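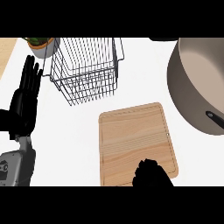
Rowena Dalisay
Research engineer, manipulation group, Havitis

Questions about the Karnden study
Last updated 8/14/19

What was the study about?
We wanted to know how much a two-handed policy trained only in simulation depends on the exact layout of the kitchen objects it was trained with. Karnden is our name for the set of simulated tabletops and for the training code that goes with it.

What is in a typical tabletop?
A white table, two robot hands and a few kitchen objects. The one at the top of this page has a wire basket, a cutting board, a cooking pot and a potted plant. The objects change from one tabletop to the next.

Why two hands?
Most of the tasks need one hand to hold something steady while the other moves something else. A policy that learned each hand separately did poorly on these, so the method we report trains both together. They share one network and get separate outputs for each arm.

How many layouts did you train on?
We compared two training sets. The small one has 30 layouts and the large one has 700. Everything else was kept the same, including the number of training steps.

What was the main result?
The policy trained on the large set did better on layouts it had not seen before. On layouts from its own training set, the small-set policy was slightly ahead. We think it had memorized positions. When we moved the basket a short way from where it had been in training, the small-set policy often reached for the old spot.

Why include objects the robot doesn't need?
They test whether the policy can leave things alone. In some tasks we count a trial as failed if an object outside the task is knocked over, even if the main goal is met.

Does it work on a real robot?
We don't know yet. All results so far are from simulation. Thin wire and reflective metal are hard for real depth sensors, and our simulated sensor is cleaner than it should be. Zhuoran Zheng is working on a better noise model at our Josgate office.

Did anything change after the first release?
Yes. In February we fixed a friction setting that made grasps too easy. Both policies were retrained and the scores went down. Please don't compare results from version 2 with earlier ones.

Can I use my own objects?
Yes, if you have a mesh and a collision shape for each. Set the mass by hand, as the default is too light for most cookware.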